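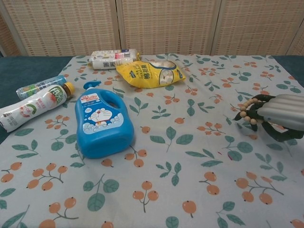

8/9/26

Ballot layout tests for the Nullthorpe council race, continued from the May notes.

Ran the revised sheet through both scanners this morning. Grulaler unit read all 29 test ballots cleanly. The Buzatu unit kicked back four, all with the mark sitting low in the oval. Fed those again and two went through. Same pattern as before, so I don't think the new paper changed anything.

Anathi Matlala thinks the timing marks down the left margin are printing too light. Checked with the loupe — they do look gray next to the old stock. She will ask the printer for a darker proof.

Candidate names: the longest one still wraps to two lines at the current type size. Clerk wants every name the same size, so either all of them drop a point or the column gets wider. I'd go wider. Need to move the write-in line down to make room.

To do: rerun the rejects on the darker proof, same order. Label the folders this time. Spanish sheet not started.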